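Pedari Building, Materials Workshop
Notebook entry, January 23, 2025
Subject: Hide glue, batch comparison and open time

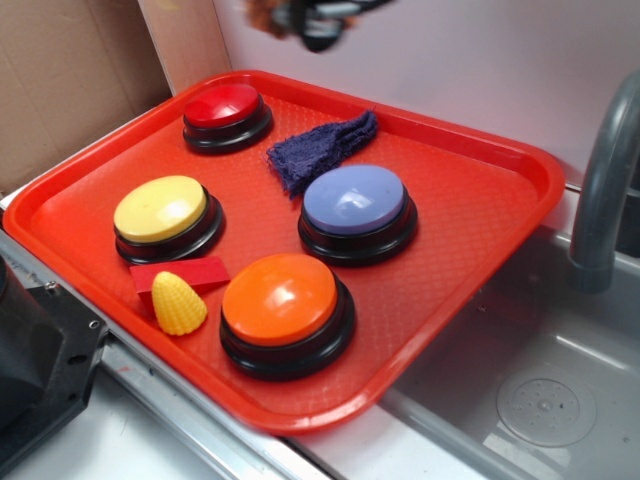 The purpose of the present series is to establish whether the new granulated hide glue supplied by Plinov may replace the remaining stock of Cidix glue for veneer repair. The December trials were inconclusive. The room temperature was not recorded on two of the working days, and the joints from those days have been left out of the comparison.

Preparation. Both glues were soaked overnight in cold water in covered jars, 30 grams of dry glue to each jar. The Plinov granules are finer and had swollen evenly by morning. The Cidix material still showed a few hard centers and was given another hour. Both jars were then warmed in the same water bath and held at 60 degrees Celsius. Skin was lifted off the surface as it formed and was not stirred back in.

Conditions. Room temperature at the start of work was 19 degrees. Relative humidity was 39 percent, which is low for this room and should be kept in mind when reading the times given below. The radiator under the north window had been turned down the previous evening at the request of B. Gajewski.

Open time. Strips of walnut veneer were brushed with glue and laid on birch blanks at increasing intervals after brushing. A strip was considered lost when it could no longer be slid by hand pressure. The Cidix glue allowed 23 seconds before the first lost strip. The Plinov glue allowed 30 seconds under the same conditions. Warming the blanks beforehand lengthened both times, but the blanks did not cool evenly and no figure is recorded for that part of the work. It should be repeated with the blanks stacked on edge.

Clamping. All accepted strips were placed under waxed paper and a flat caul, and clamped until the following morning. Screw pressure was set by feel. R. Witkowska has proposed that a torque driver be used for this purpose, and the proposal is accepted for the next series. Squeeze-out on the Plinov samples was somewhat darker than expected. It cleaned off with a damp cloth while still soft.

Smell. The Plinov jar has a stronger odor than the Cidix jar when warm. No sign of spoilage was found. The lid is to remain on between uses, and any glue kept more than four days after soaking is to be discarded regardless of appearance.

Note on the jars. The label on the second jar came off in the water bath and was rewritten in pencil on masking tape. Colleagues are asked to mark the glass directly in future. Jar 1 is Cidix and jar 2 is Plinov throughout this entry.

Pending. Peel tests on the clamped strips, to be made by B. Gajewski with the spring balance. The balance reads slightly high at the bottom of its scale and must be checked against the brass weights first. The remaining veneer is in the flat drawer, wrapped, grain direction marked in chalk on the back of each leaf. The sample with the open knot is not to be used.

Question for R. Witkowska: whether the old gram strength figure for the Cidix glue was taken from the sack or measured in this workshop. The earlier notebook gives the figure without a source, and the sack has been thrown away.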